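Right, I have been walking the old orchard lanes behind Stallalside all August and I need to tell someone about pears. Thread!

Specifically perry pears, the small hard mouth-puckering ones you'd spit straight out if you bit into one. There used to be loads of them up here. Then people grubbed them up for pasture and sort of forgot.

Not everyone forgot though. Ottilie Steiner has been marking every old tree she can find on a hand-drawn parish map. It now covers 2,136 trees and she let me unroll the whole thing on her kitchen floor. I was beside myself.

My favourite is one called the Gureck. Tiny, russeted, shaped like a spinning top. It's a local name and no one agrees on how to say it. I've heard GOO-reck and JUR-eck in the same pub, on the same evening, at increasing volume.

A pear tree can go on for well over two hundred years, by the way. You plant pears for your heirs, as the saying goes. There's one by the chapel with a hollow you can stand up in and it STILL fruits.

The parish accounts have a line from 1,818 barrels down to almost nothing within two generations. (Barrels! Of perry! From one valley!) I. Siu very kindly photographed the pages for me when I couldn't get to the record office. Thank you I-hsuan, I owe you a bottle.

Things I've learned about picking: you mostly don't. You wait for them to drop, or you give the branch a shake with a long hooked pole, then you crawl about in wet grass filling a sack. My knees are ruined and I've loved every minute.

Then you leave the fruit in a heap to soften a bit before milling. How long depends on the variety. Get it wrong and they rot from the inside while looking perfect, the little liars.

After milling, the pulp sits overnight so the tannins calm down. Zaid Yammine let me stir his. It smells like honey and wet slate, and by morning it had gone the colour of strong tea.

Also you don't need an orchard to have a go! One tree on a bit of lawn is fine if you've got the patience, and on a smaller rootstock you'll see fruit in a few years. Give it sun, and keep the grass back from the stem while it's young.

A lawn by the house, and a pale, mottled trunk:

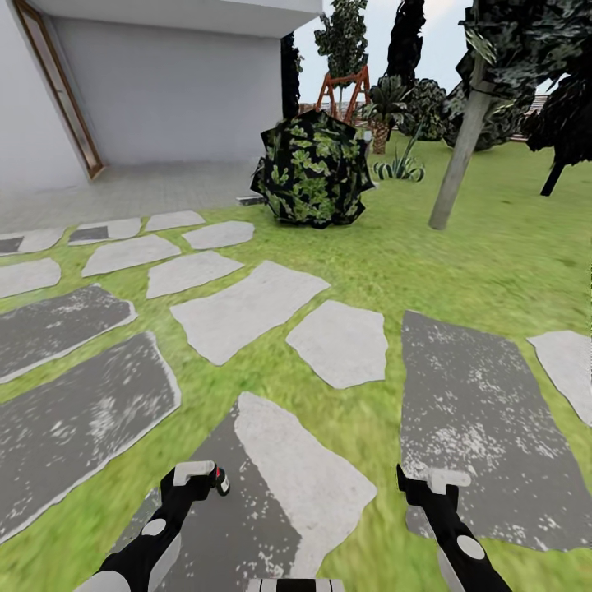
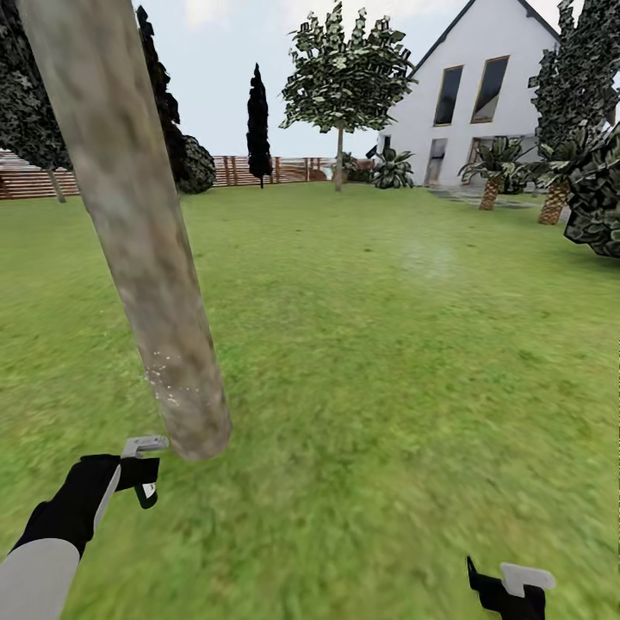

If you're grafting, take your cuttings in the dead of winter, wrap them in damp newspaper and keep them in the fridge until spring. Label them. LABEL THEM. I have 2 sticks in a pot that could be Gureck or could be absolutely anything.

Selina Pfister is running the grafting morning again, starts at ten, bring a sharp knife and something to kneel on. Beginners very welcome, I was one last year and came home with all my fingers.

And if you know of an old pear tree anywhere up the valley, even a half-dead one in a hedge, please tell me where it is! Ottilie has plenty of room left on the map.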